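Rolling for pace: how a clay square is brought up to match condition

A turf wicket is a slab of drying clay with a grass plant embedded in it. Most of what a batter calls pace, carry or deadness is set by how dense the slab is and how evenly it has lost its water, and both are decided well before the toss. At Jekano Oval, home ground of the Nillum district competition, preparation of a Saturday-grade pitch takes seven days in October and less in the heat of summer, when the limiting factor becomes how long moisture can be kept in the profile.

The square was relaid two winters ago after a run of seasons in which the old surface broke into plates. Cores taken from the old pitches showed the cause clearly. Successive topdressings with soils of different clay content had formed layers that shrank at different rates, and the roots had stopped at the first boundary. Under load, the upper layer moved independently of the one beneath. No amount of rolling corrects that fault, and heavy rolling tends to expose it.

The replacement profile uses a single black cracking clay, quarried locally and sold under the trade name Grerkel. It swells strongly when wet and shrinks hard when dry, so the cracks that form in a finished pitch are wide at the surface but bound at the edges by root. The same soil is kept under cover for all topdressing and repairs. The ground's written procedure prohibits any other material on the square, including the loam used on the outfield.

Preparation begins with the mower. The couch is taken down in stages, with the scarifier run lightly between cuts to lift runners and remove dead leaf. Thatch is the enemy at this point. A spongy layer between ball and clay absorbs energy, lowers bounce and hides moisture from the person trying to judge it. Overdoing the scarifier is equally costly, as a pitch stripped of live crown will not draw water up from depth and dries only from the top.

Flooding follows. Water is applied slowly, over repeated passes with a soaker hose, until a steel probe can be pushed by hand through the full depth of clay. The surface is then left until it no longer picks up on a boot sole. Rolling before that stage smears the top, seals it, and traps water below a crust. A pitch in that condition looks ready and plays low.

The first rolling is light and at right angles to the line of play, done with the hand mower's roller and later with the small tandem machine. Cross rolling levels the ends, where foot holes from the previous match have been filled, and avoids pushing a wave of soft clay along the pitch. Once the profile has firmed, the heavy roller is brought on.

The heavy roller at Jekano is a Courtois, an old twin-drum machine with water ballast in both drums. Its usefulness lies in that ballast. The drums go out empty for the early passes and are filled progressively as the clay gains strength, so that the pressure applied stays just under the point at which the surface would deform sideways. Speed matters as much as mass. The machine is driven at slower than walking pace, and changes of direction are made off the end of the pitch on boards.

Compaction proceeds from the bottom upward only if the moisture is right. Wet clay transmits load and will consolidate at depth. Dry clay bridges, and the roller then polishes the top without altering anything below. The window between the two states is short on a windy day, and the covers are used as much to slow drying as to keep off rain. Hessian laid under the covers evens out the moisture overnight and limits condensation marks.

Density is checked with a drop hammer at fixed points along the pitch, on a good length at each end and at the centre. Readings are logged with the soil moisture from the same points. A single high number means little. The figure of interest is the spread between points, since uneven bounce is reported by players long before an overall loss of pace. In the first season after the relay, the northern end read consistently softer, and the fault was traced to a sprinkler arc that overlapped the crease.
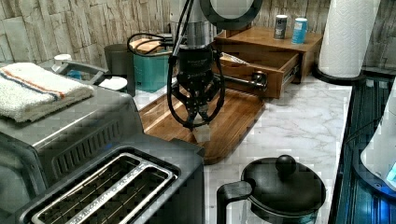

Photo: Supplied

Final presentation is mostly a matter of restraint. The grass is cut close, left with some colour, and the crease lines are marked once the last rolling is done. Brushing before the cut stands up any flattened leaf. Water is not applied in the last stage except as a fine mist to restore a surface that has dried faster than the clay beneath it, and then only ahead of the roller.

The laws allow the batting side's captain to request rolling between innings for not more than seven minutes. On a properly consolidated pitch the effect of that is small. It flattens raised edges around cracks and may bring a trace of moisture up on the first morning. It does not add density. Captains in the Nillum competition nevertheless ask for the heavy roller nearly every time, and the procedure sheet simply records which machine was used.

Recovery starts at stumps. Foot holes are swept clean of loose material, wetted, and packed with damp Grerkel in thin lifts, each tamped before the next. Seed or sprigs are added only outside the crease area, where there is time for them to take. The pitch is then soaked, spiked with a solid-tine fork and left out of rotation. Spiking through a compacted square is slow work and there is a temptation to skip it mid-season. The records from the old surface show it was skipped often.

Fertiliser is kept low through the playing months. High nitrogen produces soft leaf and a shallow root, and the bulk feed is held over until renovation, when the whole square is scarified hard in two directions, topdressed with the house clay and closed.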